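Projects > Student Work > Early Childhood Materials > Play Kitchen Report

42 shares | 2 comments

Setting Up a Small Washing-Up Area in a Play Kitchen

Our project for the Walby course unit was to plan a washing-up corner that fits on the counter of a play kitchen. We had a budget limit for accessories and had to keep everything within reach of a child standing at the front.

We compared two accessory lists, Sterkeo and Grolteo, and ended up taking pieces from both. The written plan came to 1227 words, so this page is a summary.

Materials

We kept the set small. It has a metal bowl with handles, a cloth, a scrub brush and play food to wash. The cloth is an ordinary washcloth folded into a square, which children can unfold and fold again. We left out plates because they took up most of the counter in our first plan.

Layout

The bowl goes on the left and the brush on the right, with the cloth between them. The vegetable starts in the bowl and gets moved to the cloth for drying. The clear rail along the front edge stays on.
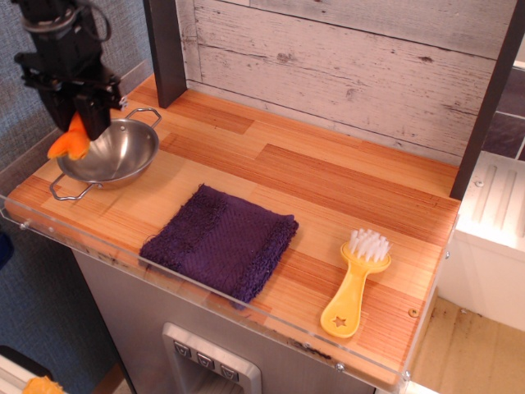
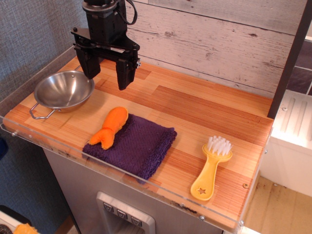
Figure 1. Bowl, purple washcloth and yellow brush on the play kitchen counter, both views.

Notes on the pieces

The brush has a long flat handle with a star cut out at the end, so it can also go on a hook. The bowl is shallow, and one toy carrot is enough for it. The folded cloth takes up more room at the front than we had drawn. In the next version we would use a smaller one, or fold it once more.

Storage

All of the pieces go into one Morsy box under the counter. We wrote a label card for the lid with the names of the items. The label text and the full materials list are in the appendix, which is almost 400 words.

2 comments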